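Move-out checklist for the upstairs unit, September turnover. I went through it with the lights on, a notebook, and a cup of coffee I then left on the stairs. Comments are mine unless there's a name on them.

## Alarms and wiring

- [x] **Smoke alarm, hallway.** Pressed and held, loud as ever. New battery anyway.
- [x] **Smoke alarm, bedroom.** Works, but the plastic has gone pretty yellow and I can't read the date on the back. I'm calling that a replace.
- [ ] **Carbon monoxide alarm.** Missing! The bracket is still on the wall by the water heater closet. I've asked Fergal Phelan if it got packed by mistake.
- [x] **Kitchen outlets.** Both trip and reset the way they should.
- [ ] **Panel labels.** Breaker 15 says "Shukla" in pencil. No idea. I turned it off and the bathroom fan quit, so I wrote "bath fan" next to it and left the pencil alone.

## Water

- [x] **Under the kitchen sink.** Dry. I ran my hand along every joint — it's a small cabinet and I'm not a small person, so that took a while.
- [x] **Water heater.** Relief valve pipe points down and ends close to the floor. Good.
- [ ] **Bathroom faucet, hot side.** Drips when you close it gently, stops when you crank it. Needs a washer. Meter reading when I left was 2162.

## Shelves, dusting, and anything that can tip

Tall furniture gets strapped to a stud, no exceptions, even if the next people say they'll only be here until spring. Low stuff I just push on from each corner and see if it rocks. Dust goes on this list too, mostly for the baseboard heaters, which smell awful the first cold night if you skip them.

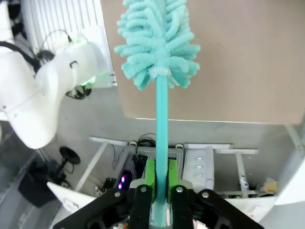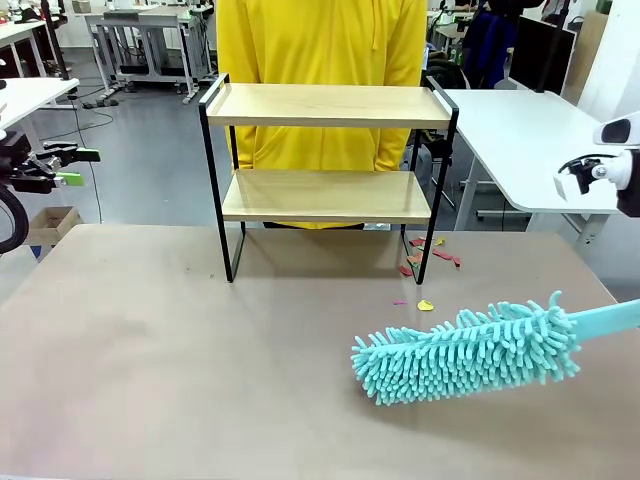 Same kind of two-tier shelf in this one and the one after it, wood boards on a thin black metal frame.

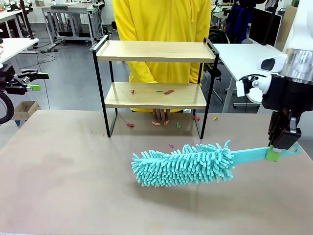 Mairéad Cronin wrote back that I should be checking the straps and not only the screws, as the plastic ones in her place had gone brittle and snapped with one good tug. Fair point. I went back up and pulled on all of them. The bookcase strap held, the dresser one felt chalky, so I'm swapping both for the metal kind.

## Doors, windows, stairs

- [x] **Bedroom window.** Opens all the way and stays up by itself. That's the second way out, so I'm picky about it.
- [ ] **Front door deadbolt.** Sticks. Graphite first, then I'll look at the strike plate.
- [x] **Handrail.** Solid at the top, a bit of wiggle at the bottom. Tightened two screws and it's fine now.
- [ ] **Stair tread, third from the bottom.** Rubber edge is lifting. Liesl Steiner has glue and says she'll bring it over. Until then there's tape on it — please don't peel the tape!

Still open: CO alarm, faucet washer, dresser and bookcase straps, deadbolt, stair edge, new bedroom smoke alarm. Keys are on the hook inside the closet door.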